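# Chapter 5: Moving Small Stuff Without Losing It

I used to think pouring was pouring. You tip one thing, the other thing fills up, and you go have lunch. Then I spent a whole September in the pantry room at Havinon, shifting dry goods from one container to the next, and I was still finding lentils in my shoes at home.

So this chapter is about filling: water into cups, grain into jars, anything loose into anything narrow. We'll do 7 short exercises, and you can try most of them at your own table.

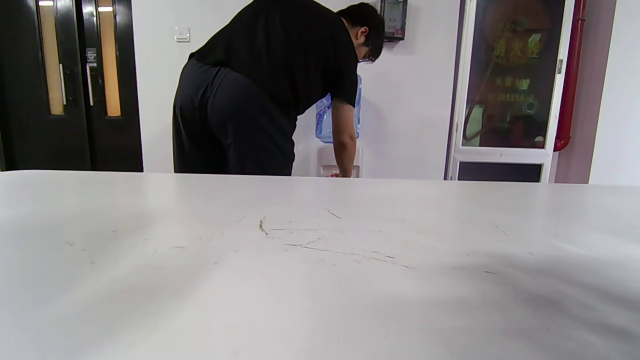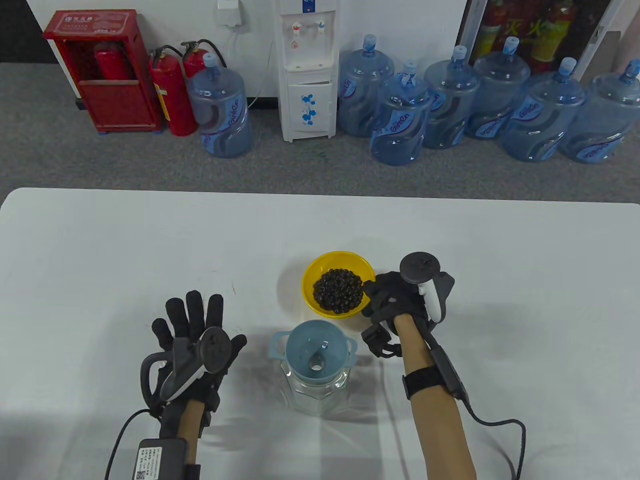

Beans are where I like to start, and I start everyone on a small heap. They're big enough to pick up one by one when they get away from you (they will!), and they roll just enough to teach you some respect. Look at the mouth of the jar before you do anything else. With the light blue funnel sitting in it, you've got a wide target on top and one round hole underneath — and that hole sets your pace. Pour faster than it can swallow and the beans lock together in the cone. We'll get to jams in section 5, so for now just go slowly and keep your bowl close to the rim.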